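Teaching Grippers Around the House: Tips From My Worktable

Posted October 14, 2025 in Workshop

I get more mail about the gripper posts than about anything else I write (sorry, jam people), so I've pulled all my notes on teaching by hand into one page. It's for anyone who has a pair of hand-held grippers and wants to show a machine how to put things away, pick things up, sort a drawer, that kind of job. You hold the grippers, you do the chore, the recording gets used for training later. Sounds easy! My first 39 recordings went in the trash, so read on.

Pick a dull chore

Start with something you could do while talking on the phone. Moving a sponge from one side of the sink to the other is great. Folding a fitted sheet is a terrible first lesson, and I say that as a person who tried it in July with no air conditioning and a deadline. You want a start you can set up the same way over and over, and an end that anybody would agree is the end. "Tidy the desk" has no end. "Cup on the coaster" does.

Write the chore on an index card before you begin, in one sentence, and prop it where you can see it. I change my mind halfway through a session more often than I'd like to admit (is the handle supposed to face out? did I decide that or did I just do it twice?) and the card settles it.

Set up the table

Clear everything that isn't part of the chore. Coffee goes on the windowsill. So do pens, phone, snacks, the cat if you have one. Then wipe the table down and let it dry before you put anything back.

Lighting matters more than the table does. I like big soft light coming from more than one side. If you have one strong lamp and nothing else, your hands throw hard shadows that swing all over the place, and the lessons you record at night won't look a bit like the ones you did at lunch. Bounce the lamp off the ceiling or a white sheet and you're most of the way there. Write down which lamps were on! I keep that on the back of the index card.

Mark your starting spots, too, but take the marks up before you record. I use little dots of painter's tape, put the parts down on them, then peel the dots out from under. Leave them there and you risk teaching the machine to look for tape.

Open wide before you go in

If you only take one thing from this page, take this one. Come toward the part with the fingers well apart, stop for a beat, then close. New people (me, all of last spring) creep in with the fingers nearly shut and try to thread them over the edge, and you end up nudging the part across the table and chasing it. It's the same as using salad tongs. Open, over, down, close. Then a short pause, then lift.

Look at your finger pads while you're at it. Mine get scuffed along the edges, and I don't mind a scratch or two, but threads and fuzz hanging off a corner should come off before you start. Tweezers are better than pulling with your fingernails. A dry toothbrush takes care of the dust specks on the flat part. I keep both in the same mug as the hex keys.

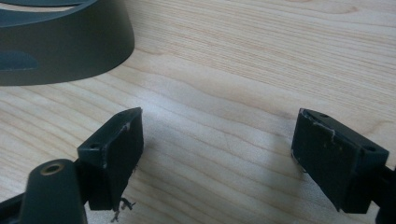 Tried the pause trick with my Roton pair and it helped a lot, but my recordings got so long! Do you count the pause in with the move, or trim it out afterward?

Good question, and it came in from three of you in slightly different words. I leave it in. A short pause tells whoever checks the recording (and I suppose the machine) that the grip is settled before anything moves. What I do trim is the dithering at the front, when I'm shuffling my feet and getting my elbows comfortable. If your pauses are making the whole thing drag, they're too long. Say "one potato" in your head. That's plenty.

Speed, or the lack of it

Go slower than you would with bare hands and faster than you think a robot would go. I know that's vague. What helped me was humming the same song through every try, which my family has opinions about, but it keeps the pace even. An even pace is what you're after. Thirteen tries at one steady speed have done more for me than a whole afternoon of some fast, some slow, some with a sneeze in the middle.

Toss the sneezes, by the way. Toss anything where you dropped the part and grabbed it with your pinky. But keep the honest fumbles where you missed, opened up, backed off and went in again with the gripper. Those are worth having, and I put them in their own folder so I can decide later how many to mix in.

Two hands

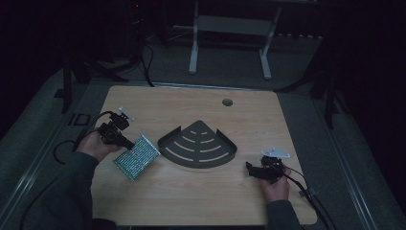

Two-handed chores are where I see the most giving up, and I get it, it feels like eating with someone else's arms. My advice is to give each hand its own job before you start and stick with it. One hand gets there first and stays put, the other does the traveling, and the card says which is which. Then sort out your cables, because a cable that snags on the table edge will tug your wrist at exactly the wrong second. I run the left one off to the left and the right one off to the right, with a small clip near the edge on the right side to hold that one, and I leave enough slack that I can reach the middle without feeling any pull. Long sleeves are fine as long as they're snug at the wrist. Floppy cuffs go over the part and hide it.

Flat things are hard

Thin, flat parts that lie tight to the table are a pain for any gripper. With a sheet-metal shelf I go for a raised lip if it has one. With a bare circuit board I hold the edges and stay off the components (use a dead board for lessons, please, don't learn on the one out of your dishwasher). For plain cardboard or a cutting board, slide it until a bit hangs over the table edge, then take it from there. Just be sure you slide it the same way each time.

Remote control instead?

You can also drive the arm itself from a little controller arm, and I did that for a while with a kit from Yeoman. I liked that I could only do what the robot could do. With hand-helds it's very easy to twist your wrist into some pretzel that no machine arm is going to manage. On the other hand I was so slow! Six tries in an hour, and a stiff neck. For kitchen chores I've gone back to hand-helds, and I use the remote setup to check a move I'm not sure about.

If you do go remote, stand on the same side as the arm. Facing it flips your left and right and you'll put a spoon through the lampshade.

Odds and ends

Take your rings off. They click against the handle and it's annoying on playback.

Name your recordings by chore and number. I had a folder called "good ones" and another called "good ones NEW" and I still don't know what's in either.

Stop when you're tired. My last ten minutes are always sloppy, so now I use that time for sweeping up.

The Gramument notebook with the wipe-clean pages works well for keeping a tally, if you don't smear it with your sleeve. The Vandport parts trays have come up in the comments as well. I use a muffin tin.

Check the first recording before you make the second one. All 39 of those I threw out had the same problem, a loose plug on the left side, and I'd have caught it in a minute if I'd looked.

Next time I'm back to drawers, including the sticky one under the oven. Send me your drawer questions in the meantime, and please tell me what kind of handle you've got.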